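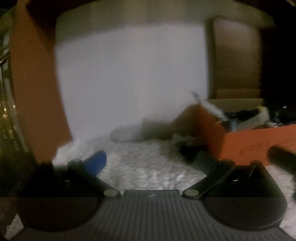 Presska Opens Household Demonstration Program for Robot Learning

Hand-held grippers go into ordinary rooms to record how people pick up, move and put away everyday things

LATCOMBE, February 2, 2018 – Presska, a developer of software for robot arms, today announced the opening of its household demonstration program in Latcombe. The program gathers examples of everyday handling work, done by people using hand-held grippers fitted with cameras, and uses them to train a learning system for robot arms.

The program began as a trial in August. During the trial, 27 people recorded 721 demonstrations in rooms of many kinds, including bedrooms, storage rooms, workshops and kitchens. After review, 659 of those demonstrations were accepted for training. The rest were set aside, mostly for camera faults or for tasks that were stopped before the end.

A demonstration is one complete task carried out by one person. The person holds the gripper, reaches for an object, closes the fingers on it, moves it and lets it go. The camera on the tool records the fingers and whatever lies in front of them, and the opening of the fingers is stored along with the video. No robot arm has to be present, so a recording can be made in any room where a person can stand and reach.

"We spent a long time collecting data on one bench, with one arm and a set of blocks," said Léonie Fleury, head of data collection at Presska. "The system got good at that bench. When we moved the arm to a bed with a blanket on it, it missed objects it had picked up hundreds of times before. The surface was soft, the light was lower and things were lying on top of each other. We needed recordings from places like that, and bringing an arm into each of them was too slow."

The demonstration program uses the Pralldale, a hand-held two-finger gripper designed by Presska and built by Peltonen, a maker of small mechanical assemblies. The spacing of the Pralldale's fingers matches that of the grippers on Presska's own arms, so that the view recorded by hand is close to the view the arm will have when it does the same job. Fingertip pads can be changed between sessions.

Tuulikki Rantala, product manager at Peltonen, said the tool went through several changes during the trial.

"The first version was too heavy at the front, and people's wrists got tired before the end of a session," Rantala said. "We moved weight back toward the hand and made the trigger lighter. We also heard that the pads were wearing down faster than planned on rough fabric, so we changed the material. A person who has never used it can be recording after a few minutes of practice."

Rooms Recorded as Found

Participants in the program are asked to leave rooms as they are. Lights are not added, and shelves, boxes and furniture stay in place. Objects are left in groups or piles if that is how they were kept. Tasks include putting small items into a box, taking one thing out from among several, clearing a soft surface such as a blanket or mat, and moving objects from one shelf to another.

Participants are also asked to work at their normal speed. Fast movements cause blur in the video, and early in the trial Presska rejected such recordings. That rule was dropped. A robot arm's camera also produces blur when the arm moves, and the learning system did better on moving objects once the blurred recordings were put back into the training set.

Failed grasps are kept too, provided the person goes on to finish the task. Reviewers mark the point where an object slipped or was missed, and the point where the person tried again. According to Presska, these second attempts are among the most useful parts of the collection.

"People correct themselves without thinking about it," Fleury said. "They come in from the side, or push the thing a little first and then close on it. It is very hard to write that down as a set of rules. It is easy to record."

Next Steps

Presska plans to have 80 hand-held grippers in use in the Latcombe area by the end of the program's first stage. Each will be lent out with a charger, spare fingertip pads and a printed task sheet. Participants are paid by the session, whether or not every recording in it is accepted.

Before a session, participants sign a consent form and remove letters, photographs and anything else that shows personal details. Reviewers check each recording and delete any in which a face or a readable address appears. Participants may ask for their recordings to be withdrawn at any time before training begins.

The first arm software trained on the household demonstrations will be tested at Presska's Latcombe site, using objects and rooms that were not part of the collection. Results will be shared with Peltonen and will be used in the design of the next version of the gripper.

About Presska

Presska develops software that lets robot arms learn handling tasks from human examples. The company is based in Latcombe.

About Peltonen

Peltonen designs and builds small mechanical assemblies, including grippers, hinges and hand tools, for makers of industrial and laboratory equipment.

Media contact: Léonie Fleury, Presska, Latcombe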